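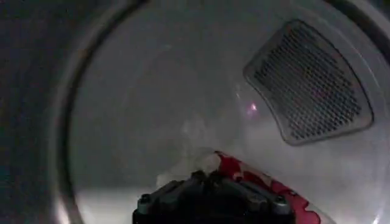

Too many preachers, one reader wrote back after the spring batch, and could we please say what these people did on a weekday. Fair comment. We've taken it on board and it has changed the order of work, see below.

**Clivbridge Lives: progress report to the Srour Fund, 2018-07-09**

Short one this time, proofs are due back at the press.

**Where we are**

38 entries finished, meaning drafted, checked against sources, read by a second editor and signed off. Target for the whole book is still 100. Behind the plan we sent with the application, but the slow part (births, schooling, first jobs) is mostly done for the rest. Drafts in hand for most of letters M to R. Nothing yet past T.

Length limit stays at 1000 words an entry. Two ran over and were cut. One of them, the founder of the Trolleck Street mission, probably deserved the space, but if we let that one go we'd have to let others.

**Change of order**

Original plan was strict alphabetical. Dropped that. The church people have the best records (ordination lists, anniversary booklets, printed sermons) so they got written first and the book was starting to look like a clergy list. Next up instead: the two midwives, the school principal who was fired and rehired, the union organizers at the Tresard mill, the woman who ran the boarding house on Canal Street and signed the 1951 petition. Thin sources for all of them. Will take longer per entry, please expect the count to go up more slowly in the fall.

**Sources**

- Mill payroll books: access agreed, reading started. Handwriting bad. Useful for dates, not much else.
- County school board minutes: done through 1958. A gap after that, one volume missing, clerk is looking.
- Trolleck Street mission papers: all read. Birth year of the founder is given three different ways. We're going with the census and putting the others in a note.
- Family letters: four families have lent material, one has asked for it back early, so that was scanned first.
- Newspaper: the microfilm reader at the library is out of order agian. Working from clippings files until it's fixed.

**Corrections**

One error got through in the sample pages you have. The entry for the first Black member of the Clivbridge town council says he went to seminary straight from high school. He didn't, he worked in the Tresard mill first, and that matters for the rest of his story. Fixed in our copy. Please swap page 12 when the new set arrives.

**Money**

On budget except copying fees, which are over. The county put its per-page rate up in the middle of the year. We'd like to move the unspent travel money across to cover it. No extra asked for. Need a yes or no in writing from you before we can do that.

**Next**

Finish the mill entries. Second reader for the letter H batch, the first one found problems with dates. Permissions for two portraits still not back. Draft introduction to you after that, may need up to 5 weeks once the mill entries are in becuase the opening section leans on them.

Receipts and the list of finished entries are in the same envelope.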